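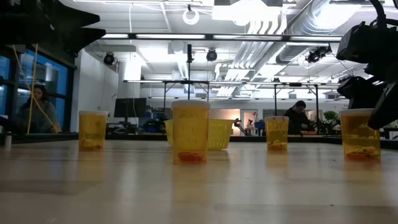
Figure 2. Lidded amber cups on a pale tabletop.

3.2 Materials

Tinted cups were chosen after the March pilot at Kvam, in which households had trouble judging small amounts through colored plastic. Each of the 80 households rated how full a cup looked with the lid on, then again with it off. The cups in Figure 2 differ in how much orange material they hold. Ratings were entered on the Solten form and checked by Frøydis Sæther. Two households left the second page blank and were dropped.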